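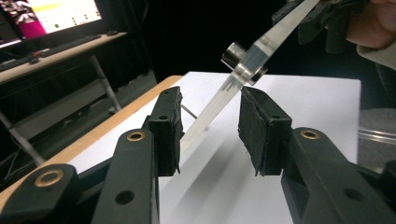

November 2020 – staffing notes, Redus shop

Went again through the hours of the agency people for the Povalum order. In total 318 hours booked, of which 13 have no job code. I asked Grollier to send the sheets again with codes, because I don't want to guess which bench they were on.

Still open: Pacheco bills overtime from the first quarter hour, Grollier only after a full half hour. For the same shift we get two different costs. In the comparison from May I did not see this, so please don't use that table any more.

Induction of new temps takes about 2 days before they work alone at a bench. Until now we counted this time as production, and that makes the hourly cost look better than it is. From this entry on I book it separately, under training.

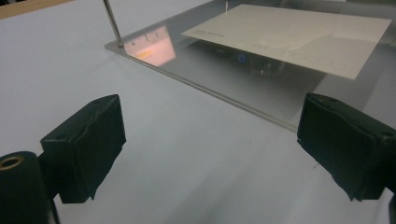
To do before the next order

– Ask Pacheco if the notice period can be 3 working days. Now it is a full week, too long for us when an order moves.
– Write one page for the temps: where to sign in, who signs the sheet, when the breaks are. The old page still has the former entrance on it.
– Check if the contract with Grollier allows us to take over a person after the assignment without a fee. I read the clause twice and I am still not sure.
– Correct the May table or delete it.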